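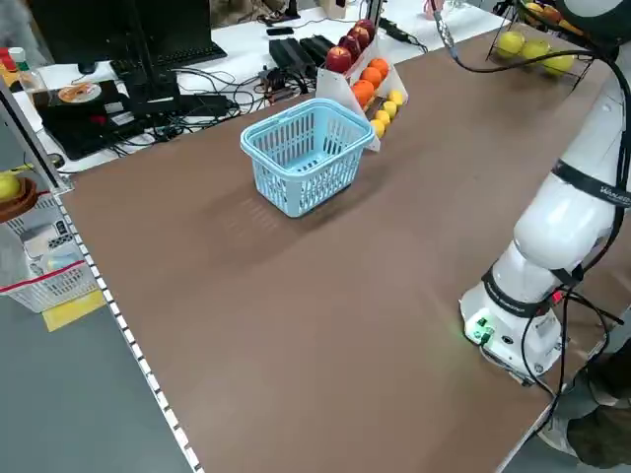
*Light blue basket, with apples, oranges and lemons on the rack behind.*

# Fatport Bays: Your Questions, Answered

We rent out garage bays by the hour to people who like working on their own cars. If you've ever done a brake job in the street in November, you already know why we love this place!

**Do I need to know what I'm doing?**

A little helps, but plenty of members show up for their very first oil change. Watch a video for your exact model before you come in, bring the part numbers, and give yourself twice the time the video says. First jobs are slow and that's fine.

**How many bays are there?**

There are 11, and 6 of them have a two-post lift. The rest are flat bays, great for batteries, interiors, stereo installs and anything else where you don't need to get underneath.
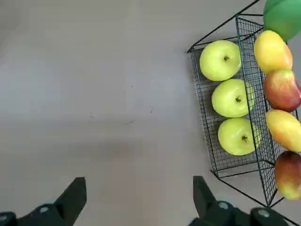 *A pale gray tabletop.*

**What tools come with the bay?**

Each bay has a full socket set (metric and SAE), a torque wrench, a breaker bar, drain pans and a work light. Pullers, spring compressors and the code scanner are at the front desk, and you can sign them out for free. Please bring your own gloves and safety glasses.

**Can I buy parts from you?**

We stock oil, filters, wipers and the common bulbs. For everything else, the parts store on Zultby Road will deliver to us, and their counter people are wonderful at tracking down odd stuff for older cars.

**What if my car won't start when my time is up?**

It happens, and we've all been there! 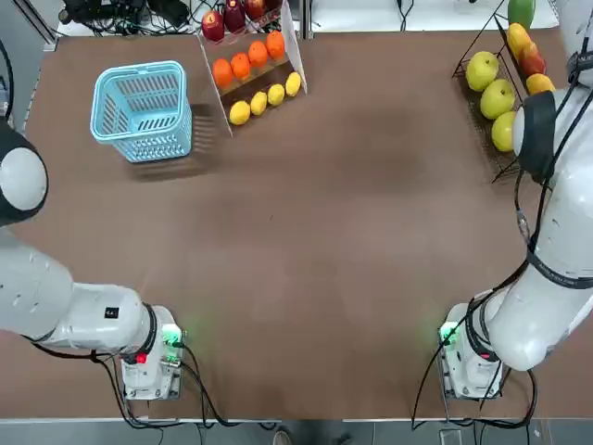

Come tell us as early as you can and we'll try to move the next booking to another bay. If we can't, we'll help you push the car out to the back lot, where it can stay for 2 nights at no charge.

**Is there anything I can't do here?**

No painting, no welding, no fuel tank removal, and no airbag work. Engine swaps are welcome, but call first so we can put you in one of the wide bays at the end.

**Can I bring a friend?**

Yes, please do. One helper per bay is included, and bleeding brakes is so much nicer with somebody on the pedal. Helpers sign the same waiver you do.

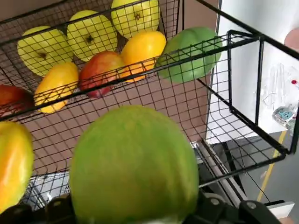

Kids under 12 can hang out in the lounge with an adult, but they can't be on the shop floor.

**What about old fluids?**

Used oil and coolant go in the marked drums by the back door. Keep them separate! Old batteries and tires can be left with us too, though there's a small fee for tires.

**How do I find you?**

We're on the east side of Platinville, two blocks past the car wash. Pull up to the big roll-up door and honk.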